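Teleop demos for a two-arm packing task: how do I stop recording junk?

Print this page | E-mail this page

Posted by Intan Tarigan

Hi all! I'm helping on a small project where we teach a two-armed robot to handle groceries, mostly drink bottles and bags of chips, in and out of a wire basket. We do it by remote control: I hold a pair of handles, the arms copy me, and everything gets saved as a demo. We've recorded 200 so far and I've been pretty proud of them (maybe too proud).

Then on Friday I sat down and watched a bunch back to back, and wow, I do it differently every single time. Sometimes I come at a bag from the side, sometimes from the top, sometimes I hang there for ages deciding. Bottles are fine, they're stiff and they stay where I put them. Chip bags are the worst. They squish and slide, and half the time I squeeze too hard and hear that sad little crunch.

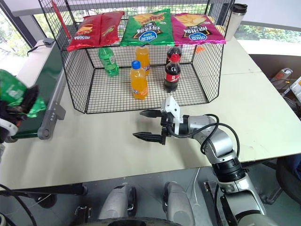 So my first thing is whether I should throw out the demos where I hesitate or fumble and then fix it. My second thing is whether there's a trick to bags in general. I only have two fingers per hand to work with, and no feeling in the handles at all, so I'm going purely by eye. And is 200 even enough? A friend told me 600 and somebody else said it depends, thanks very much.

Oh, and the policy we trained on the first batch likes to stop dead right before it grabs. It gets to a nice spot over the bag and then just sort of waits. Drives me nuts.

Posted by Keyvan Ranjbar

That waiting is you! I had the exact same thing. If you pause before every grab, the robot learns that pausing is part of the job, and once it's sitting still it sees nothing new and keeps sitting. Go look at your clips and time the gap between arriving and closing the fingers. Mine was awful. What fixed it for me was rehearsing each item a few times with recording off, until I could do it in one smooth go, and then pressing the button. You can also trim the still bits out afterward, but I'd trim lightly, and never right where the fingers close.

On fumbles, I'd split them into two piles. If you missed the bag, backed up and got it cleanly, keep it. Those are gold, it needs to see what to do when things go a bit wrong. If you knocked a bottle over, panicked and dragged the basket along with you, bin it. I went through my first set that way and ended up with 162 I'd stand behind, and the policy from those did better than the one trained on the whole pile.

For bags, grab the crimped seam at the end. It's flat, it doesn't crunch, and two fingers are plenty. Pick one end and always use that one if you can reach it. Let it hang for a second before you move sideways (okay, half a second, see above) or it swings into everything. And slow down on the way in past the bottle caps, that's where I always snagged.

As for how many, I'd do 12 more really clean ones with the bags in spots you haven't covered, retrain, and see what changes. Much cheaper than doing hundreds and finding out they're all the same.

Posted by Darmawan Osman

just get more data. we did 600 and it worked

Posted by Ratih Nugroho

Mostly agree with Keyvan, but I'd add that you should move the basket around between takes. Not a lot, a hand's width, turned a little. We taped ours down on day one because it felt tidy and then the robot was hopeless the minute someone bumped the table. Same with the order. If you always do left bag, middle bag, right bag, it will happily go for the left one when there's no bag there.

Also check who's driving. Teguh Oei and I took turns on ours and he picks from above while I come in low, and the robot tried something halfway between us and closed on air. We wrote a half-page of house rules after that (which arm goes for which side, how high to lift, where to finish) and taped it next to the controls. Boring, but it helped more than any setting we changed.

What are you viewing through, by the way? If you're watching the robot directly and not its own camera view, try switching. I kept making grabs that only made sense from where I was standing.

Related items

Handles or a leader arm for teaching by remote control?
Kandard gripper pads worn smooth, where to get spares
Moving the arm by hand: it feels heavy in one joint
Filto export drops the last second of every demo
How do you label a demo that half worked?

Print this page | E-mail this page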